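Well, the water's going off again. The notice from Ovov turned up in our letterbox in June, one of those folded sheets you nearly chuck out with the pizza flyers, and it says the main under Salminen Street is finally being replaced. All of it, from the bottom roundabout up to the old bakery. I did a little dance on the porch, I'll admit it!

If you're new to the neighbourhood, that pipe has burst 3 times since I moved in. The last one took out the footpath in front of the hairdresser and left my end of the street with brown water for a whole long weekend. We were brushing our teeth with the bottled stuff and flushing with buckets from my neighbour's rain tank (thank you again, you know who you are).

I went down to the drop-in session at the hall to find out what's going on, because the notice is pretty light on detail. Aino Pelkonen from Ovov was there with a big map and a lot of patience. She told me the job covers 966 metres of pipe and will take up to 13 weeks, depending on how much rock they hit near the hill. There are 108 homes and shops on the section, and every one of them gets a new connection at the boundary.

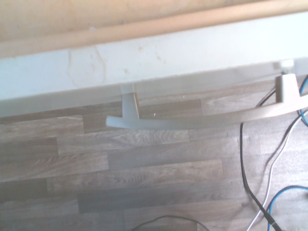

The digging itself is going to Larero, the same crew who did the stormwater work by the oval. I thought they did a tidy job there, though my sister-in-law is still cross about her nature strip. They'll start at the roundabout end and work uphill a block at a time, so you won't have a trench outside your place for the whole job. Driveways will have steel plates over them at night. During the day you might have to park round the corner, and Aino said they'll knock on your door before they block you in.

As for the water, it should only be off from 9 am to 3 pm on the days they're hooking up your block. You'll get a card two days before. If you've got someone at home on dialysis, or a new baby, or anything else that makes six hours without a tap a real problem, ring the number on the notice now and they'll bring you a supply.

The number 4 bus is moving too – it'll go along Ustero Road for the length of the job, with a temporary stop outside the chemist. I asked about the school crossing and was told it stays put, with a second lollipop person in the mornings. Good news for anybody who's tried to get three kids and a scooter over that road at half past eight.

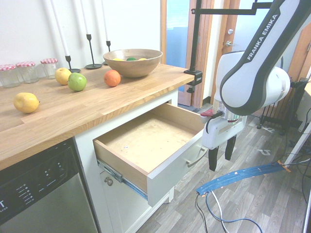
The bakery corner was the bit people got heated over. The plan has the corner shut to cars for the last fortnight, and the shop owners up there weren't thrilled, with the winter trade being slow enough already. Ovov has promised signs saying the shops are open and a clear path for prams and walkers. One bloke wanted to know about compensation and didn't get much of an answer, so I'd expect that to come up again. 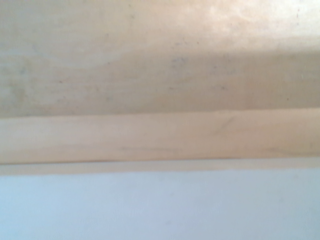 Before your block gets its turn, fill a few things with water the night before. I learned this the hard way last time, when all I had was half a kettle. Saucepans are fine, so are clean buckets, and big jars with lids do nicely for drinking water – there are three with red gingham lids on the bench in the second photo, and that sort of thing is perfect. Once the water's back, run the cold tap in the laundry for a few minutes until it comes clear, and leave the washing machine alone until it does. I lost a good white tablecloth to that brown water and I'm still not over it.

There's another drop-in at the hall once the first block is finished, from 5 pm until 7 pm, with tea and bikkies. The map is also pinned up in the library, next to the photocopier, if you want to see which block you're in.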